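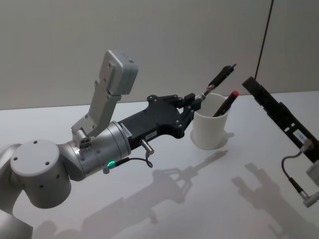 How do you teach a robot to put a pen in a cup without writing a program for it?
You do the job yourself, through the robot, over and over, and record it each time. The recordings are then used to train the software that will later move the arms alone.

Home | Visits | Reports | Join us | Contact

Visit to Surnine, February

Nine of us met in the car park at Surnine just before ten. Denise Ellwood had arranged the visit and had our badges ready. The building is on the far side of the estate, past the tyre place, and is easy to miss.

Vesna Dimitriou, who runs the teaching room, gave a short talk first. Surnine sets up two-armed robots for small packing and sorting jobs. The firm used to program every movement by hand. For the past few years it has mostly shown the robots what to do, and there are two ways of doing that.

The first is to take hold of the arm and push it. The motors are set so that the arm carries its own weight and goes where it is led. Four of our party tried this on a single arm by the door. It feels heavier than it looks at the start of a movement and then rather light. Stopping it exactly where you want is the difficult part.

The second way is by remote control. The operator sits at a desk with a pair of smaller handles, and the robot's arms copy them. Surnine calls its desk Clivia. Vesna prefers it for anything needing both arms, as one person can't easily push two arms at once.

The job at the time of our visit was markers and a white cup. One arm held a black marker in its gripper, tilted upwards, and there was a red-capped one in the cup. It is a training task for new operators as much as for the robot. The current set stood at 1,584 recordings when we arrived and 1,634 was the target for the end of the shift.

Denise asked whether bad attempts were thrown away. Drops are marked and kept in a separate folder. Attempts where the operator hesitates for a long time are deleted, as the robot will learn the hesitation too.

We each had a turn at Clivia. My first marker went down beside the cup and rolled. The handles give no sense of how hard you are gripping, so you have to go by eye, and depth is hard to judge from the desk. By the third go I could do it slowly. An operator called Schnyder did it in a few seconds while talking to us.

There was a question about how many recordings a new task needs. An earlier one, folding cloths, was usable after 413, but Vesna would not give a general figure.

Tea was in the upstairs meeting room. The next visit is to Onano, and Denise has 3 places left. Flat shoes are required there and bags must be left at reception.

Page last updated: February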